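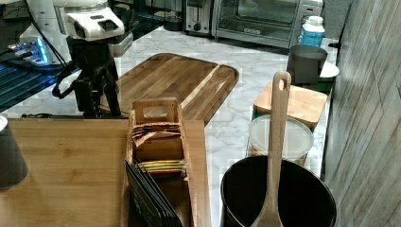 Muss ich schon etwas veröffentlicht haben, um beim Testlesen mitzumachen? Erfahrung mit eigenen Texten ist keine Bedingung, wir suchen Menschen, die gern und aufmerksam lesen und uns hinterher in ganzen Sätzen erzählen mögen, wie es ihnen dabei ergangen ist.

Aufruf: Testleserinnen und Testleser für den Roman "Dağdelen" gesucht

Liebe Bücherfreundinnen, liebe Bücherfreunde,

der kleine Verlag Umia bereitet gerade sein bisher umfangreichstes Buch vor, und weil wir im Lektorat inzwischen jeden Satz so oft gelesen haben, dass wir manche davon beim Zähneputzen vor uns hin murmeln, brauchen wir frische Augen. Gesucht werden Leserinnen und Leser, die das Manuskript im Juni in Ruhe durchgehen und uns sagen, wo sie hängen geblieben sind, wo sie weiterblättern wollten und wo sie vielleicht vergessen haben, das Licht auszumachen.

Worum geht es? "Dağdelen" ist ein Familienroman und trägt den Nachnamen der Familie, von der er handelt. Die Geschichte beginnt in einer Änderungsschneiderei in Sulthorpe, einem Küstenort, den Sie auf keiner Landkarte finden werden, und reicht über drei Generationen. Es wird viel gestritten, noch mehr geschwiegen, und ein Brief, der eigentlich schon auf den ersten Seiten hätte geöffnet werden sollen, bleibt sehr lange zu. Mehr möchten wir nicht verraten, denn gerade Ihre Überraschung (oder eben das Ausbleiben derselben) interessiert uns ja!

Das Manuskript hat zurzeit 242 Normseiten. Es ist in 4 Teile gegliedert, und nach jedem Teil bitten wir um eine kurze Rückmeldung, bevor Sie weiterlesen. Das klingt ein bisschen nach Schule, wir wissen es, aber aus früheren Runden haben wir gelernt, dass man am Ende eines Buches kaum noch sagen kann, was man in der Mitte vermutet hat. Und gerade diese Vermutungen sind für die Überarbeitung Gold wert.

Was wir uns wünschen

Sie lesen gern erzählende Literatur und haben im Juni genügend Zeit, um ohne Hetze durch das ganze Manuskript zu kommen. Sie lesen Deutsch so sicher, dass Ihnen auch ein schiefer Ton auffällt. Sie können sagen, dass Ihnen etwas nicht gefällt, und Sie können es freundlich sagen. Ob Sie sonst Krimis, Klassiker oder dicke Fantasyreihen verschlingen, ist uns völlig gleich, eine bunte Mischung wäre uns sogar das Liebste.

Rechtschreibfehler müssen Sie nicht suchen. Wenn Ihnen einer ins Auge springt, freuen wir uns über den Hinweis, das Korrektorat kommt aber ohnehin noch.

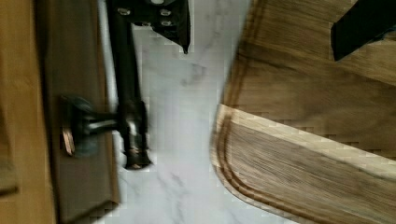 Besonders froh wären wir über ein paar Leserinnen oder Leser, die etwas vom Schneiderhandwerk verstehen. Im zweiten Teil wird ein Mantel gewendet, und diese Szene zieht sich über mehrere Seiten. Wir haben uns eingelesen, so gut es ging, doch wer selbst einmal einen Mantel aufgetrennt hat, wird vermutlich merken, wo wir geschummelt haben. Schreiben Sie uns das bitte gleich in die Bewerbung, dann schicken wir Ihnen zu dieser Stelle ein paar zusätzliche Fragen.

Wie das Ganze abläuft

Das Manuskript verschicken wir wahlweise als Datei für den Lesetablet-Gebrauch oder als Ausdruck mit breitem Rand, auf den Sie nach Herzenslust kritzeln dürfen. Den Ausdruck bekommen wir gern zurück, das Porto übernehmen wir. Für die Rückmeldungen gibt es einen Fragebogen, den Sie aber auch beiseitelegen und durch einen Brief ersetzen können, wenn Ihnen das mehr liegt. Zum Abschluss laden wir alle zu einem Gespräch am Bildschirm ein, Beginn 19 Uhr, mit offenem Ende und hoffentlich mit Tee. Die Teilnahme am Gespräch ist freiwillig.

Ein Honorar können wir leider nicht zahlen, dafür ist unser Haus zu klein. Sie erhalten das fertige Buch nach Erscheinen als gebundene Ausgabe und werden, sofern Sie einverstanden sind, in der Danksagung genannt. Außerdem dürfen Sie sich einen weiteren Titel aus unserem Programm aussuchen. Wenn Sie unsicher sind, welchen, empfehlen wir aus ganzem Herzen den Erzählband "Breno", der viel zu wenige Leser gefunden hat und den wir trotzdem jederzeit wieder machen würden.

Eine Bitte noch: Das Manuskript ist vertraulich. Bitte geben Sie es nicht weiter und stellen Sie vor dem Erscheinen keine Auszüge oder Besprechungen ins Netz. Danach dürfen Sie selbstverständlich schreiben, was Sie wollen, auch einen Verriss.

So bewerben Sie sich

Schicken Sie uns über das Kontaktformular auf dieser Seite ein paar Zeilen zu sich und dazu eine kleine Leseprobe Ihrer Art zu urteilen: Erzählen Sie uns von einem Buch, das Sie in letzter Zeit gelesen haben, und von einer Stelle darin, die Sie anders geschrieben hätten. Höchstens 3.000 Zeichen, gern auch deutlich weniger. Nennen Sie uns bitte außerdem, ob Sie lieber auf Papier oder am Bildschirm lesen. Als Betreff genügt "Testlesen Dağdelen".

Bewerbungen nehmen wir bis Ende Mai entgegen. Wir antworten allen, auch wenn es manchmal ein wenig dauert, und wer diesmal keinen Platz bekommt, darf sich auf Wunsch für die nächste Runde vormerken lassen.

Wir freuen uns auf Ihre Post!

Ihr Lektorat im Verlag Umia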